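Fenberg Growers Mutual
Minutes of the March Meeting of the Policyholder Board
Vokwood Grange Hall, 6:30 p.m.

Chair: Tania Liyanage
Minutes taken by: Nimal Navaratnam

The chair opened the meeting at 6:34 p.m. A quorum was present. The minutes of the last meeting were approved with one correction: the hay storage limit on page two should have read per building and not per farm.

1. Membership and policies in force
The office reported 2,441 policies in force at the end of the quarter. Of these, 468 carry the optional livestock endorsement. Renewal notices for the spring group have been mailed. Members who changed banks and have not sent in a new payment form will get a phone call before their due date.

2. Barn and outbuilding claims
The wind claims from the Sarkar Road area are nearly closed. Two files are still open. One is waiting on a contractor's estimate for a machine shed roof, and the other involves a dispute over whether a lean-to was listed on the policy. Nimal Navaratnam has the original application and will bring a copy to the adjuster.

Discussion followed on lean-tos in general. The policy wording says attached structures are covered with the main building if they share a wall. Several members have lean-tos that share only a roofline. The board agreed the wording should be made clearer at the next form revision. Until then, agents are to list every lean-to separately.

3. Deductibles
A motion was made to raise the deductible on fence claims by $200. Those in favor said small fence claims take up more adjuster time than they pay out. Those against said members along the county road have no control over cars going through their fences. The motion was tabled. The office will bring back a breakdown of fence claims by cause.
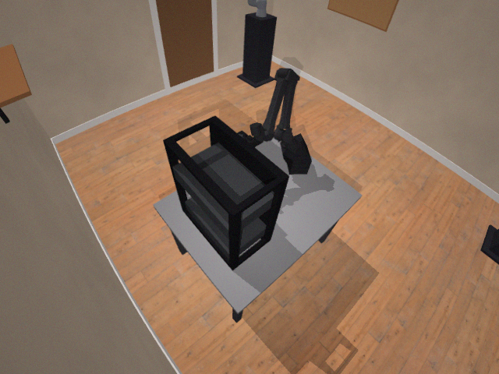

Simulated view: rack and robot arm on a gray table.

4. Equipment schedule
Agents asked for guidance on equipment bought partway through the policy year. Current practice gives 30 days of automatic coverage for replacement equipment but nothing for additional equipment. The chair said this has caught people out - one member added a used baler and did not call it in until after a fire. Moved and seconded that additional equipment receive the same 30 days, subject to approval by the reinsurer. Carried.

5. Reinsurance
Skarik has sent its renewal terms. The rate is unchanged, but it wants updated values on all dairy barns. The office will send worksheets to dairy members. Tania Liyanage will ask for an extension if the worksheets are slow to come back.

6. Other business
A member asked if bees could be added to the livestock endorsement. The office will check with Skarik and report back.

The hall needs the room cleared by 9 p.m. from now on, so meetings will start at 6 p.m.

Action items
Nimal Navaratnam - copy of application to adjuster
Office - fence claims breakdown, dairy worksheets, question on bees
Tania Liyanage - reinsurer approval for item 4

Adjourned at 8:10 p.m.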